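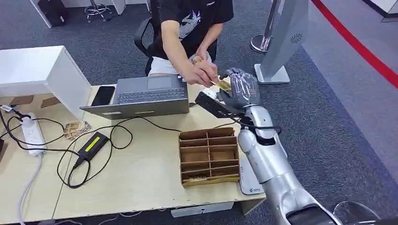

What was the Dilitz bread case about?

The case concerned whether a bakery chain could sell loaves as "baked fresh daily" when the dough had been partly baked elsewhere, frozen, and finished in store ovens. The parties settled before trial, and the chain changed its signs and bread bags.

Background

Dilitz is a chain of bakery cafes based in Fluradstead. The company traces its name to a grain mill that opened in 1707, although the present business has no direct line of ownership from the mill and acquired only the name and the millstone emblem. For most of its history the chain was a single shop with its own ovens at the rear. Expansion began when the owners licensed the name to outside operators, many of whom took over small storefronts with no room for mixing or proofing.

To supply these locations, Dilitz contracted with Deltuvance, a commercial bakery that produced par-baked loaves. Par-baking is a common method in which bread is baked until its structure has set but before the crust has browned. The loaves are then frozen and shipped. Store staff complete the baking shortly before sale, and a standard Dilitz country loaf required 30 minutes in the oven from frozen.

The dispute

The complaint was filed by a customer named Mladenović, who had bought the country loaf regularly and paid a higher price for it than for supermarket bread. It alleged that the words "baked fresh daily," together with window displays of flour sacks and wooden peels, led buyers to believe that the bread was made from scratch on the premises. The suit sought partial refunds for purchasers and an order requiring new labels. It was later joined by 427 other customers.

Dilitz answered that the statement was literally accurate. Each loaf was baked, in an oven, on the day it was sold. The company also argued that the word "fresh" had no fixed meaning to shoppers and that its operators had never claimed to mix dough in the stores. 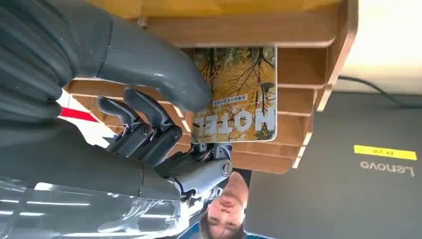
The court declined to dismiss the claim. It held that a phrase may be true word by word and still mislead when read with the surrounding display, and that the question of what an ordinary buyer understood should go to a jury. One part of the complaint, which objected to the use of the mill's founding date on paper bags, was struck out as too remote from any purchase.

Much of the later argument turned on evidence from Rasa Vītola, a baking instructor retained by the plaintiffs. Her report compared store-finished loaves with loaves made from raw dough and found differences in crust thickness and in how quickly the crumb turned stale. Dilitz disputed the relevance of the findings - the loaves had been tested on day 2, after the sale period printed on the bag.

Settlement and later practice

Under the settlement, Dilitz admitted no wrongdoing. Purchasers with receipts could claim a store credit, and the chain replaced the disputed wording with "finished in our ovens." The flour sacks remained in the windows. The original Fluradstead shop, where dough is still mixed on site, was exempted from the change and kept the old signs.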